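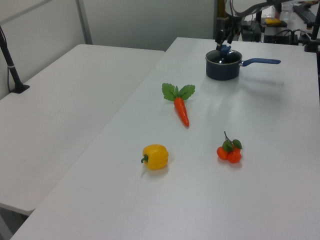 **Thread: Salting vegetables before or after cooking?**

**pantryfloor**
Moved to Clarnberg last year and I'm cooking for two most nights. My mother salted everything at the table. My neighbor salts the water, the pan and the plate. I'd like to settle on one way of doing it. Mostly I make carrots, bell peppers, green beans, and potatoes when they're cheap. When do you salt, and how much?

**oldstockpot**
Salt the water. For carrots and beans I boil them in a small saucepan and put in enough that the water tastes like mild soup. If you wait until they're on the plate, the salt sits on the outside and you end up using more of it.

**Wurk_Kitchen**
I don't agree with that for carrots. I cook mine in very little water with butter and the lid on, then take the lid off and let the water boil away. If you salt that like soup, you get carrots nobody can eat, since all the salt stays in the pan. A pinch at the start, taste at the end.

**oldstockpot**
You're describing glazed carrots. I was talking about boiled.

**Wurk_Kitchen**
Fair. He didn't say which.

**pantryfloor**
She, and boiled, usually. But I would try the butter way. How much water?

**Wurk_Kitchen**
Sorry about that. Enough to come halfway up the carrots. Cut them all the same thickness or the thin ends turn to mush.

**beanrow228**
Peppers are a different case. I never salt them before they hit the pan. They let go of their water and then you're steaming them when you wanted some brown on the edges. Hot pan, oil, peppers, leave them alone. Salt when they've got color.

**tinlid**
I've salted peppers first for years and they brown fine. A crowded pan is usually the trouble. If you put three peppers in a small pan they'll steam whatever you do with the salt.

**beanrow228**
I use a big pan and I can still tell the difference. Yellow ones especially, they seem wetter than the red.

**tinlid**
I haven't noticed that. Could be where you buy them. The ones at the Ritchie market are thick and pretty dry. The supermarket ones in Wurkasdale come in cold and sweating.

**gramscale**
Since the question was also how much: weigh it once and you'll know from then on. I use 5 grams of salt for 500 grams of potatoes if they're being roasted. That's with fine salt. If you have the coarse kind in the box, a teaspoon holds a lot less, and this is where half the arguments about salt come from. One person's teaspoon is nearly double another's.

**oldstockpot**
5 grams is heavy for me. I'd go with half.

**gramscale**
Then go with half. The point is to pick a number and change it from there.

**lowsodium_lou**
I've been told to cut back, so I'll give the other side. I cook everything with no salt and add a little on top at the end. It hits your tongue first and you need less of it. Lemon helps with beans. Orange juice is good on carrots, a squeeze from one of the small ones. It took me until August to stop missing the salt in potatoes, and I'd started in spring.

**oldstockpot**
My experience is the opposite, as I said. On top, I always use more.

**lowsodium_lou**
Measure it into a dish before you sit down. When it's gone, it's gone.

**pantryfloor**
Tried two of these tonight. Carrots with butter and the lid on were better than my boiled ones, though I had the heat too high and a few stuck. Peppers I salted late and they got brown, but I also used the bigger pan, so I can't say which of you is right. Potatoes tomorrow. Does it matter if they go in cold water or hot?

**gramscale**
Cold, and salt it then. Start another thread for that one, it'll run to four pages.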